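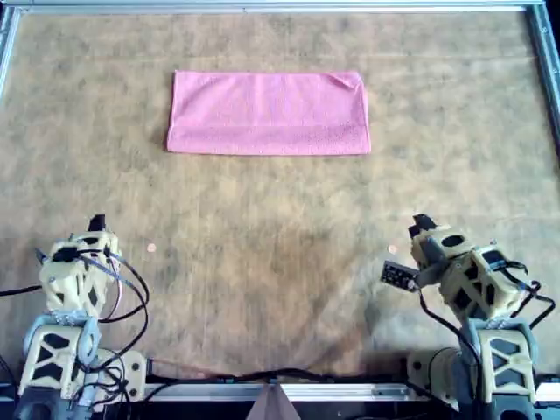
Cunus Towel Bench: Visitor FAQ

Cleteck Open Day, Ivside site
December 11, 2018

General

When and where does the demonstration run?
The bench is in room 1014 of the Malhotra Building, on the same floor as the main registration desk. Sessions start on the hour from 10 a.m. to 3 p.m. Each one lasts 20 minutes, including questions. Doors close once a session has begun.

Do I need a ticket?
Yes. Admission to the site is free, but bench sessions are ticketed. Each session is limited to 8 visitors. Tickets are issued at the registration desk on the day and cannot be reserved by e-mail. Unused places are released five minutes before the start.

What is Cunus?
Cunus is the Cleteck project on handling soft goods with two small arms. The open day covers one task only, a single towel on a flat surface. Other parts of the project are covered on the posters in the corridor.

The Bench

What hardware is used?
Two arms, mounted at the near corners of a work area bordered by aluminum rails. The housings are 3D-printed in a pale color, with openings cut through them. Each arm carries one gripper. Cabling is run on the outside of the arms so that a cable can be swapped without taking a joint apart. The drawings on display are revision 68.

Why a towel?
A towel changes shape when it is touched. A rigid part can be described by its position and angle, but a towel also has folds, lifted corners and wrinkles, and no two starting positions match exactly. It is also cheap, and visitors know what a folded one should look like.

Does the towel start flat or folded?
Either. The operator announces the starting condition at the beginning of each run. In a flat start the towel is spread near the middle of the work area, within reach of both arms. Small waves along the edges are left as they are. The operator does not smooth the cloth by hand once a run has been called.

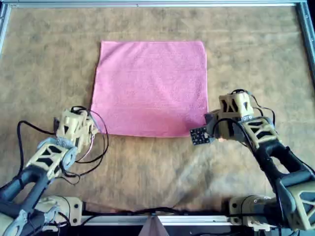 Grasping and Placement

How is the towel picked up?
By an edge or a corner. The gripper comes down with its two fingers apart, one on each side of the edge, and then closes. The approach angle matters more than the closing force. If the fingers come in too high, they close on air. If they come in too low, they press on the work surface and the arm stops.

What makes a good edge?
A stitched hem is easier than open fabric. It is a little stiffer, and it gives the fingers a line to follow. The approach that works best for us has one finger outside the hem over bare surface and the other over the cloth.
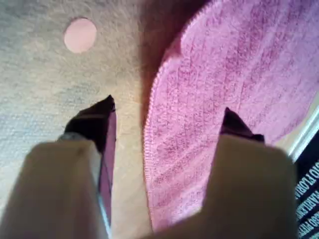 A curved hem takes longer, as the gripper has to turn to match the local direction of the edge before it closes. Expect a pause at this stage. It is part of the normal cycle and does not mean the system has failed.

What happens after a missed grasp?
The arm opens, backs off and tries again. After three misses the run is scored as a failure and the towel is reset. The run log from November lists 655 attempts, and a printed copy is kept at the bench for visitors who want to read it.

Visitor Rules

Can I touch the arms or the towel?
No. Stay behind the floor line whenever the power light is on.

Can I take photographs?
Yes, without flash. Tripods are not allowed in the room.

Is the session suitable for children?
Children ages ten and up may attend with an adult. The arms are not loud, but they can start moving without warning.

Can I get the slides?
Slides are posted on the Ivside site page the week after the event. Design files for the arms are not included. Requests for those go through the Cleteck contact form, with "Cunus bench" in the subject line.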